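How I'd Budget for Your First Robot Arm (After Getting Mine Wrong)

So you've been told there's money for a robot arm and you have until May to spend it. Lucky you! Before you open a single catalog, grab a sheet of paper and write down the one job you want it to do. Mine said "put small cards into a slotted holder," and that one line saved me from a much bigger arm I'd fallen in love with.

Step 1: Split the money before you shop. I keep three piles: the arm, the hand, and everything else. The first time, I skipped the third pile completely (oops) and ended up asking Annelore Harms for another $472 for table clamps, spare finger pads and power strips.

Step 2: Price the hand separately. Thin, flat things are fussy, so ask for a trial with your own parts. Winddale let us try two grippers before we paid, and I went with the second.
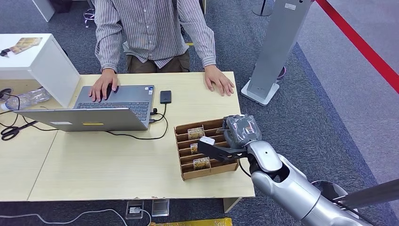 Card sorting at the table, with the laptop beside the cardboard organizer.

Step 3: Go cheap on the practice stuff. Cardboard is fine! I put in $11 for holders and would happily do it again. Save the machined fixtures for later, when you know which spacing you like.

Step 4: Measure the table and the walk to the nearest outlet. Leave room for a laptop and for a person to stand there, then add up your cables. My cable line came to $236, and Tharun Rajan still had to lend me one.

Step 5: Hold back $1000 for repairs and don't touch it until you've run the arm for a month. Ask the seller for spare-part prices in writing, too. Trunham sent me theirs the same afternoon, and I pasted the list straight into my spreadsheet, right under shipping.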